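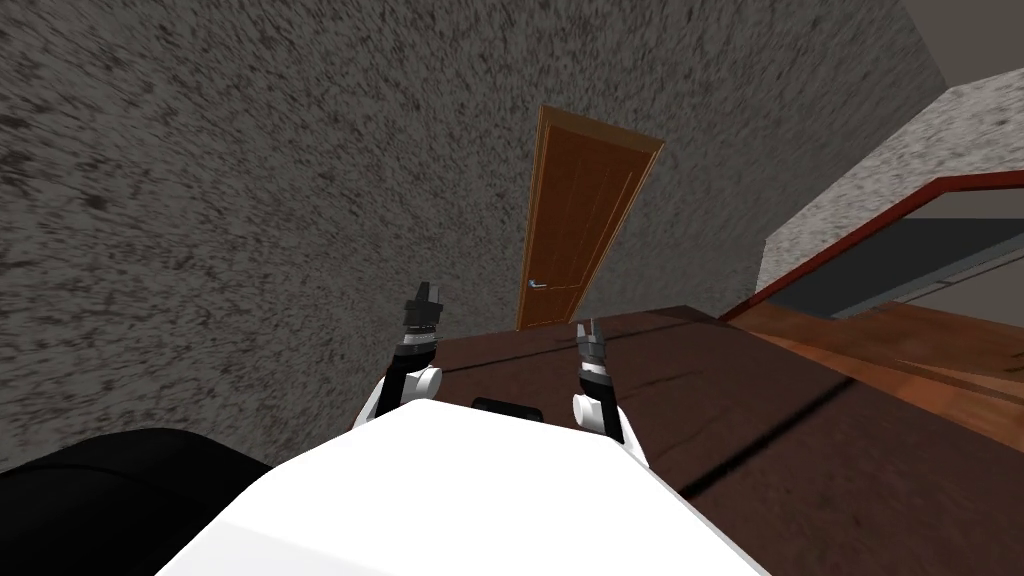 Subject: Re: [plakidness-dev] door approach, base keeps replanning

On the door approach thread, someone from the Sterkmont branch wrote:

> We're on the Plakidness 4 planner with the stock config, and the
> door task in Promgate is driving us up the wall. The base gets
> near the door, the arm plan comes back valid, and then the whole
> thing gets thrown out and replanned. Our worst run had 116 replans
> before the timeout. Is this a collision margin thing? We've
> doubled the margin and it got worse.

Doubling the margin will do that. You've told the planner the wall is closer than it is, and it has very sensibly decided to have nothing to do with it.

I spent most of August in this particular hole, so let me save you some of it. The margin is a red herring. Have a look at which frame your handle estimate is published in. In the stock config it comes out in the head camera frame, and the planner looks up the transform when the goal is received, then looks it up again at validation. If the head has moved at all in between, the handle has moved too, as far as the planner is concerned. Valid plan, wrong door. Bin it, start again.

The camera roll makes this much easier to trigger. With the view tipped over as far as ours is, a small error in roll turns into a large sideways error by the time you project out to the lever.

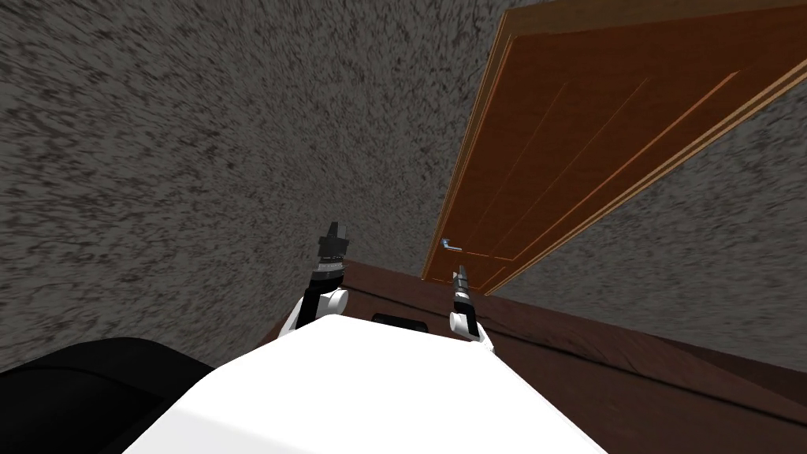

What worked for us was latching the handle pose in the odom frame once the estimate settles, and only refreshing it if the new one disagrees by more than 15 mm. There's a parameter for the threshold, handle_latch_tol, which is documented in the same place as everything else in Plakidness, i.e. a comment in somebody's launch file.

Two other things while you're in there.

The speckled wall texture gives the plane fitter grief. It finds features everywhere, all of them equally lovely, and matches them to each other with great confidence. We mask the wall before fitting and let the door face do the work. Matlala's segmentation node is fine for this if you pin it to build 202. The one after it labels the door as floor, which I suppose is a point of view.

Also check that both arms are in the self-collision matrix. Ours had the left gripper against the body disabled, left over from a calibration script, and I only noticed when I plotted the clearances for another reason altogether.

If you still get replans with the pose latched, post the planner log with the timestamps left in. The last three logs on this list had them stripped out "for readability" and I've aged noticeably.

Patch against the current branch to follow once I've taken my own debug prints out of it.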